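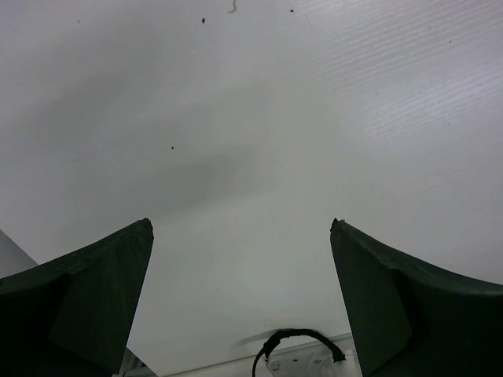

Mercado dish exchange adds a Wednesday evening table

STUKVILLE - The dish exchange at the Mercado building will open a second weekly session starting in June, giving residents who work during the day a chance to drop off and pick up used plates.

The new session runs Wednesday from 5 p.m. until 8 p.m. in the ground-floor room on the Rallon Street side. The existing morning hours will stay the same. Admission is free, and no library card or proof of address is required.

The exchange is run by Vusavico, a local reuse group that also operates the tool shelf and the winter coat rack in the same building. It began with mixed kitchen goods but has taken only plates, bowls and serving platters for the past year. Glassware and knives were dropped after the group found it did not have room to store them safely between sessions.

According to figures posted at the entrance, 354 pieces found new homes last season, up from 350 the season before. Dinner plates made up most of that total. Odd single plates, which many thrift stores turn away, are welcome. Vusavico says patterned singles are often the first to leave the table, and that blue floral borders are asked for by name.

Plates are set upright in a wire rack so that visitors can see the rims and patterns without lifting a whole stack.

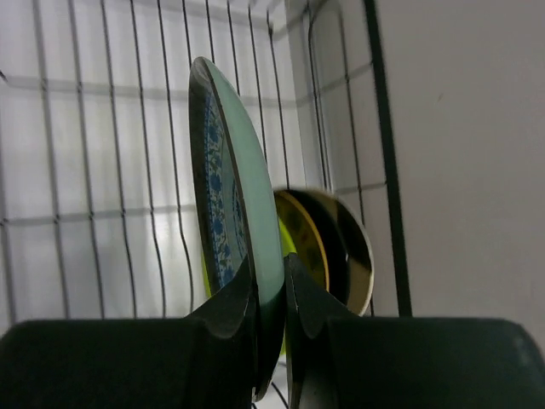
What to bring

Residents may bring up to 12 pieces per visit. Everything should be washed and dried at home, since the room has no sink. Ceramic, stoneware and porcelain are accepted in any color or pattern. Light wear and faded glaze are fine.

Pieces with cracks or chips on the eating surface will be turned away, along with anything that has been glued. Painted decorative plates are accepted only if they are safe for food. Plates marked "for display only" on the back should be kept at home or taken to the craft sale in the fall.

Newspaper for wrapping is available by the door. Visitors are asked to carry plates in a box or a sturdy bag and to leave strollers in the hallway during the first half hour, when the room tends to be crowded.

Plates coming in are laid flat on a white table for a look at the front before they go to the rack. The black wire racks have light wooden handles front and back. 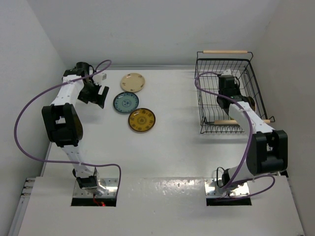
How the exchange works

There is no one-for-one rule. A visitor can take plates without leaving any, or leave plates and take nothing home. The limit of 12 applies in both directions.

Sets of four or more are kept together for the first hour of each session. After that they may be split. Anyone looking for a replacement for a broken plate can bring a piece of it, or a photo of the pattern, and leave it at the desk with a phone number. Requests are kept on file for 70 days.

Patterns with a colored border are the easiest to match, according to Vusavico. Cream and off-white plates are harder, as shades that look alike on a shelf can look quite different side by side. For that reason the table is kept bare and white, and residents hunting for a match are encouraged to set their own plate down next to the one they are considering. Among the plates on the table were a cream one, a blue one with a dark patterned band and a medallion in the center, and a mustard yellow one with an ornate ring. 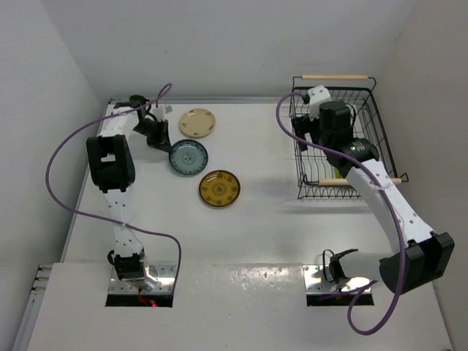 The group does not hold pieces for pickup on another day, with the exception of matches made through the request file. Those are kept at the desk for two sessions and then go back into the rack.

Plates left at the end of the season will be offered to the Stukville community kitchen, which took three boxes last year. The kitchen has asked for plain dinner plates in particular and cannot use platters wider than its serving carts.

Parking is free in the lot behind the Mercado building after 4:30 p.m. The Rallon Street door has a ramp. The side door facing the bus stop will stay locked during the evening session, and signs will direct visitors to the main entrance.

Donations left outside the building when the exchange is closed cannot be accepted. Questions about large donations, including full sets from estates, should be left at the Mercado front desk at least a week ahead of time.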